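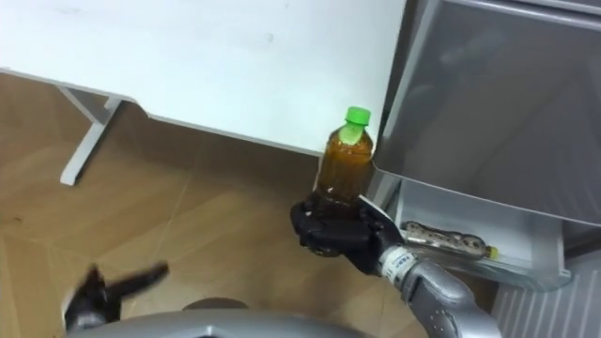

ホーム　カテゴリ　キッチン・家電　収納　新着　ログイン

冷蔵庫の引き出しにお茶とおやつを同居させている方、仕切りはどうしていますか

投稿：Hoi-yan Ho　2025年7月20日

作業部屋に置いているグレーの冷蔵庫のことで相談です。飲み物とおやつ専用で、白いテーブルのすぐ脇にあります。椅子から手が届く距離に冷蔵庫を置くと人はどうなるか、という実験を6月からしているようなもので、結果はだいたいご想像のとおりです。

困っているのは引き出しです。緑のキャップのお茶のペットボトルを入れて、その横に棒状のおやつを放り込んでいるのですが、開け閉めするたびにボトルが転がり、おやつが奥へ逃げます。奥へ行ったおやつは忘れられ、忘れたころに賞味期限の切れた姿で再会します。先日は、買った覚えのない味のものが出てきました。買ったのは私です。

ボトルを立てて入れたいのですが、大きいものだと引き出しが閉まりません。寝かせると転がります。Buvicoという店で1000円の仕切り板を買ってみたところ、ボトルが一度当たっただけで倒れました。仕切り板のほうが仕切られていました。

知りたいのは次のことです。
・ボトルを寝かせるなら向きはどちらがいいのか
・おやつを奥へ行かせない方法
・冷蔵庫のいちばん下にある、縦溝の入った白いパネルの掃除のしかた（溝にほこりが入っています）
・テーブルとの間隔はどのくらい必要か。引き出しを全部開けると、私の立つ場所がなくなります

冷蔵庫を買い替える、おやつをやめる、という回答はご遠慮ください。後者は家族から毎日いただいています。

コメント 4　シェア 2

Balaskas

おやつをやめればいいと思います。

冗談はさておき、おやつは冷やさなくていいものが多いので、常温の棚に置けば解決です。うちはそうしています。ただ、夏場のチョコがかかったやつは別で、あれは去年ひどい目にあいました。棚まで茶色になって、妻にも茶色くなったあたりを長く指さされました。

溝の掃除は知りません。見なければいいのでは。

れんこん3号

引き出しを何度も開け閉めする生活をしている者です。順に書きます。

ボトルの向きですが、引き出しが動く方向に対して縦、つまりキャップを手前か奥に向けて寝かせてください。横向きに寝かせると、開けた勢いでそのまま丸太のように転がってきます。縦にしても左右には転がるので、片側の壁に寄せて、反対側に何か四角いものを当てておきます。飲みかけは寝かせないこと。キャップは締まっているつもりでも締まっていません。私は引き出しの底に麦茶を溜めて二日ほど気づかず、何かの部品が溶けたのかと思って説明書を読みました。麦茶のことは載っていませんでした。
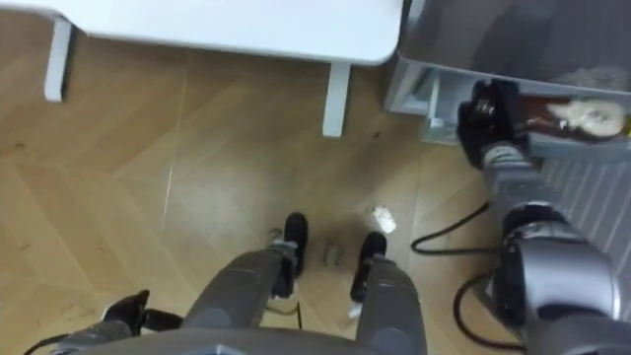 おやつのほうは、板で仕切ろうとするから倒れるので、箱ごと入れるのがいいです。引き出しの中に浅い箱を一つ置き、棒状のものも丸いものも、袋入りのよくわからないものも全部そこへ。箱は手前に置きます。奥のすき間は、まだ開けていないお茶で埋めてしまえば、箱が下がっていくこともありません。私はお菓子の空き箱を使っていますが、湿気でふにゃふにゃになるので、季節ごとに中身を食べて交代させています。洗えるプラスチックの箱なら、そういう口実は要りません。

箱を選ぶときは、店に行く前に引き出しの内側を測ってください。底の幅と上の幅が違うことがあり、上だけ測って買うと途中で止まります。高さも、閉めたときに上の段に当たらないかを見ます。Remomskaの積み重ね用の箱が私のところではちょうどよかったのですが、ふたは使っていません。ふたをすると開ける手間が増え、その手間でおやつが減るかと期待しましたが、減りませんでした。

白いパネルについて。縦溝のほこりは、濡れ布巾でいきなり拭くと溝の中で練り物になります。電源プラグを抜いてから、乾いた柔らかい刷毛か使わない歯ブラシで上から下へ掃き、落ちた分を掃除機で吸います。残りを固く絞った布で。溝の奥に水を垂らさないように。パネルが外せる機種もありますが、外せるかどうかは力ではなく説明書で確かめてください。

テーブルとの間隔は、引き出しを全部出した長さに、自分がしゃがんだときの奥行きを足した分です。それだけ取れない部屋なら、正面に立つのをあきらめて横から手を入れる形にします。その場合はテーブルの脚の位置だけ気をつけて。私はおやつを取ろうとして、すねで脚の位置を覚えました。床が木なら、テーブルをずらすときは引きずらず、持ち上げて動かしてください。傷はそのあと毎日目に入ります。

Hoi-yan Ho（質問者）

Balaskasさん、棚の件はお気の毒です。奥様の気持ちもわかります。

れんこん3号さん、詳しくありがとうございます。ボトルを縦向きにして壁に寄せ、空き箱を手前に置いてみました。四角いものが手元になかったので、倒れた仕切り板を畳んだタオルに挟んで当てています。1000円がようやく働き始めました。

パネルは今夜、歯ブラシでやってみます。間隔については測ったところ足りなかったので、横から取ることにします。テーブルを動かすと、その上のものも動かさないといけないので。

あと、Brirknessの4000円の引き出し用トレーが気になっているのですが、使っている方いますか。底がすべらない加工だそうです。空き箱で足りているのはわかっています。

れんこん3号

持っています。底はすべりませんが、中のものはすべります。

この質問をシェア　前の質問　次の質問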